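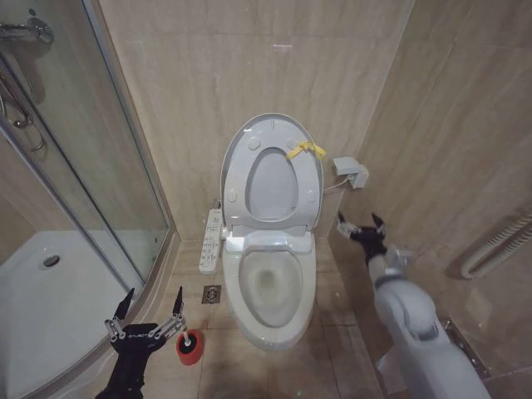 Two-finger grippers for bathroom jobs: stay with linkage fingers or go to soft pads?

Posted by tilewright, May 2, 2023

Hello all, long-time reader and finally posting! I've spent most of April getting a two-armed robot to do small jobs in a bathroom and I'm having a brilliant time with it, but I've got stuck on the grippers and would love to hear from people who have compared a few.

At the moment both arms carry the same sort of hand, a black body with two long silver linkage fingers and black pointed tips. The first job on my list is picking up the toilet brush by its handle, lifting it out of the cup and putting it back. The cup is red, the handle is white and the camera looks down from the head, so the handle shows up as little more than a short stub in a black circle. The right arm works on the other side of the toilet, under the wall socket, where there is a cable to keep clear of.

I logged 3000 tries in total, split between the fingers I have and a pair of soft pads from Grunus that a friend lent me. With the pointed tips, 1623 were clean lifts. That's all tries with either hand together on the same brush, so please don't read too much into it, I changed the lighting halfway through (silly of me). The soft pads hold far better once they've closed, but they are fat, and they knock the rim of the cup on the way in. The pointed ones slip in beautifully and then the handle twists.

What I'd like to know:

Has anyone put soft covers on pointed tips and kept the reach?
Is it worth adding a wrist camera, or should I get more out of the head camera first?
Does anyone run the Warura controller with two arms? Mine is the older Costello one and the left hand closes a touch later than I ask it to.

Any thoughts welcome, even half-baked ones. I'm enjoying this far too much to stop.

gritandgrout

What a great little job to pick! I did a very similar comparison on bottle brushes in a kitchen sink and went through the same thing with fat pads and thin tips.

Covers first. Yes, they work. I used heat-shrink sleeve over the last bit of each finger, two layers, with a strip of thin rubber glued on the inside face only. You lose hardly any reach and the twisting mostly goes away. Put the rubber on the inside only, or you're back to bumping the rim. Change it as soon as it goes shiny.

The other thing I'd try before buying anything is turning the wrist. If you come straight down on a round handle with two narrow tips, you are holding it along two thin lines and it will pivot whenever the brush head catches. Tilt the hand a little so the fingers cross the handle at an angle – I settled on 30 degrees – and lift slowly for the first bit. My clean lifts went up straight away, and I hadn't touched the fingers at all.

On cameras, I'd go for the wrist one. I held out for ages because the head view looked good enough to me, and then I fitted a cheap one and couldn't believe I'd waited. Looking down from the head you get the position of a handle nicely but almost nothing about how tall it is, and your own hand gets in the way just when you need to see. Mount it on the side away from the wall if you have the choice. Glossy tiles throw up little bright spots, and mine would latch on to those until I turned the exposure down.

Can't help with Warura, I've only used Costello. The late closing on mine was the speed limit in the hand's own settings and had nothing to do with the controller, so have a look there.

Do keep separate tallies for each hand next time! Comparing fingers is hard enough when the arms don't behave the same.

zed_axis

Get the Zamitz fingers. They fit most hands and they're good.

lowtorque

I've got Warura running two arms and I like it a lot. Both hands get their commands on the same tick, so the lag between left and right has gone. Setting it up took me a weekend, mainly the wiring, and the manual skips the part where you give the second arm its own address. Set that before you connect the two together or they will both answer to the first one (mine did, and it was quite a dance).

I wouldn't swap it in the middle of a finger test though. Finish the comparison on Costello, then change controller and run the winning fingers again. I did 1129 tries on the old one and then had to throw them out because I'd changed both things in the same evening.

For the cable side, I draw a keep-out box round the whole run from plug to toilet and make it bigger than looks sensible. Pointed tips love a thin cable. Do the same for anything with buttons on it.

Would love to see how the sleeve idea goes on your tips, I might copy it.

tilewright

Thank you, these are fantastic. Sleeve and tilt tonight, wrist camera ordered, controller left alone for now. zed_axis, which Zamitz ones? They seem to do a long and a short pair.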